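Phone case making wireless charging stop and start, is it the case or the charger?

Posted in Phones and Accessories > Cases and Screen Protectors

Saoirse Mac an tSaoi
August 22, 2024

I switched to a Zilwood folio case in March and I've had trouble with wireless charging ever since. Before that I had a thin clear case from the phone store and never thought about charging at all. I put the phone on the pad at night and it was full in the morning.

With the folio on, the phone chimes when I put it down, charges for a while, then stops. Sometimes it starts again without me touching it. I've woken up to 57 percent more than once, and one morning it was at 18 and I had a long drive ahead of me. The phone is often warm when I pick it up, mostly in the lower half where the card slots are.

What I've tried so far: restarting the phone, a different wall plug, a different cable, and turning the phone around on the pad. I also took the cards out of the case for a night and it did seem better, but not perfect. It got to 90-something and quit.

The pad is a Drosent, the round one with the rubber ring. It's two years old. The case listing says "wireless charging friendly," which I took to mean it would work. It has 1,929 reviews and most of them are good, though I notice hardly any of them mention charging. A few do, and they say opposite things.

I like the case otherwise. The flap keeps the screen from getting scratched in my bag and I don't have to carry a wallet. I'd like to keep it if there's a way. Is this a bad case, a bad pad, or is this just how folios are? And if I have to replace one of them, which one first? I don't want to buy both and find out I only needed one.

gridley_m

Folio cases are bad for this. Get a different case. I had the same problem and bought a Rivadeneira slim one and it went away. Also don't keep credit cards between a phone and a charger.

Tolland Parts Counter

It's most likely the case, but there are some free things to check first, and they'll tell you for sure.

Wireless charging works over a very short distance. There's a coil in the pad and a coil in the back of the phone, and every bit of material between them makes the link weaker. A thin plastic or silicone case is fine. A folio has an outer cover, a lining, card slots, and then usually a plastic shell that holds the phone. Add two or three cards and you're at the limit of what a lot of pads can manage. The pad keeps trying, some of the power turns into heat, and then the phone slows or pauses charging to protect the battery. When it cools off, it may start up again. That fits what you're describing. 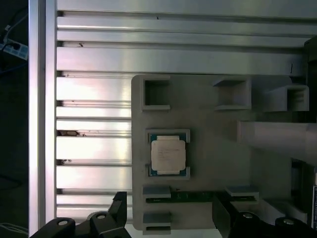 Start by checking whether your case has metal in it. A lot of folios have a magnet for the flap, and some have a steel plate in the back so the phone will stick to a car mount. Metal between the coils is a much bigger problem than leather or plastic. It doesn't have to be anything like the slab of ribbed aluminum in the photo, either. A plate as thin as a coin is enough to make a pad heat up or shut off. To find it, take the phone out of the case and run a fridge magnet slowly over the back panel, inside and out. If it grabs anywhere near the middle, that's your answer. A plain aluminum piece won't grab the magnet, so also press along the lining with your thumb and feel for a hard flat spot with an edge.

If you find a plate, see whether it comes out. On some cases it slides out of a pocket in the lining. If it's sewn or glued in, leave it alone. You'll ruin the case getting to it.

Next, do a proper test, one change at a time. Use the same pad, plug and cable for all of these, and start each one with the battery at a similar level.

Night one: bare phone, no case at all.
Night two: case on, flap open and hanging off to the side, no cards.
Night three: case on, flap folded the way you normally have it, no cards.
Night four: the way you've been doing it.

If the bare phone also stops and starts, the case isn't your main problem and you should look at the pad. If night one is fine and night two isn't, it's the back of the case. If only night three fails, it's the magnet or the thickness of the flap. A lot of people fold the flap behind the phone without thinking about it, and then the pad has to get through two layers.

Check the position too. With a round pad and a thick case you have very little room to be off center. A folio is wider on the hinge side, so if you line up the edges of the case with the pad, the phone itself is off to one side. Line up the phone and ignore the case.

About the cards. Magnetic stripes can be damaged by strong magnets, and key cards from hotels and offices can be affected by chargers. Take them out every time you charge, even if the phone seems to charge fine with them in.

As for which one to replace, I'd do the case. Look for one where the phone shell comes off the folio part. Laltelier makes one like that, and so do others. You pull the phone off at night in its thin shell, charge it, and put it back in the morning. You keep the flap and the card slots. Read the listing for a maximum case thickness or a statement that there's no metal in the back. "Friendly" doesn't promise anything.

Saoirse Mac an tSaoi

Thank you both. The fridge magnet grabbed right in the middle of the back, and I can feel the edges of something square under the lining. It's stitched in all the way around so I'm leaving it. I'm still going to try the bare phone tonight to make sure the pad is OK before I order anything. Does the two-piece kind stay attached in a bag, or does the phone come loose?

Tolland Parts Counter

Mine stays put in a coat pocket. I haven't carried it in a bag much. Check the return window before you order and give it a few days of normal use.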